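Okay, hi everybody, thanks for coming back after the coffee. I know I'm the thing between you and lunch, so I'll keep it moving.

(Wait for people to sit. Don't start on the joke about the parking lot, Merike already used it.)

So I'm here to talk about inheriting a family recipe collection, and what to do with it when it's a mess. Mine came from my great-aunt, Ona Dzene, who cooked in Clisthorpe for 40 years and never once wrote down an oven temperature. She wrote "hot." Sometimes she wrote "hotter." There's a honey cake that just says "bake until the radio program is over," and I have no idea what program!

Ask for hands: who here has a recipe from somebody in the family that they can't make work? Let them look around at each other for a second.

Okay, so first thing. Don't retype anything yet. I did that, I got all excited in January and typed up a whole stack in one weekend, and I fixed her spelling and tidied the amounts as I went - and then I couldn't tell anymore what was hers and what was me. I had to go back and do it all over. Scan it or photocopy it, both sides, because the backs are where the good stuff is. On the back of her beet soup there's a list of who owed her eggs.

Tell the Plekberg story here if there's time. Short version: Valdis Vaher and I spent a whole afternoon trying to find out what a "Plekberg cup" was, and it was a jelly jar. His mother still had one. It holds quite a bit less than a measuring cup, so every dumpling I'd ever made from that card was soup with opinions.

Next, cook it wrong on purpose. Make it exactly as written, even when you know better, and take notes. I made the rye bread 3 times before I changed a single thing. Sigita ate all of them and she's still speaking to me, so thank you, Sigita.

(Drink some water. Slow down, I always rush this part.)
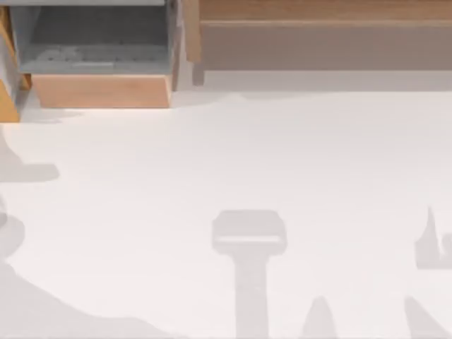
Then call people. Call the cousins, call the neighbor, call the one who moved away and only sends a card at the holidays. Don't ask "do you have the recipe," they'll say no. Ask what it smelled like, or what she served it on. Agnese Navickas told me she didn't remember a thing about the pickles, and then she talked for 40 minutes about the pickles.

Last bit is about sharing. Give copies away early, before they're perfect, and leave room in the margins so people can argue with you. My cousins argue in red pen.

Questions. If it's quiet, ask what everybody's grandmother meant by "a pinch." Sample honey cake is on the back table, and it does have walnuts in it, so please say that twice.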